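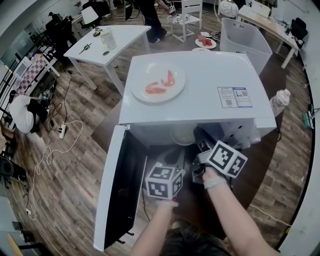 Figure 3. Microwave oven with the door open and the glass turntable in place; a plate rests on top of the oven.

3.2 Use of the Oven Top

Households in Astdale were asked where they set a plate while the oven door was open. Of the 200 forms sent out, 197 were returned. The top of the oven was named most often, ahead of the table beside it. In 31 homes the oven shared a table with drinks or other small items, and these homes reported less free space for plates.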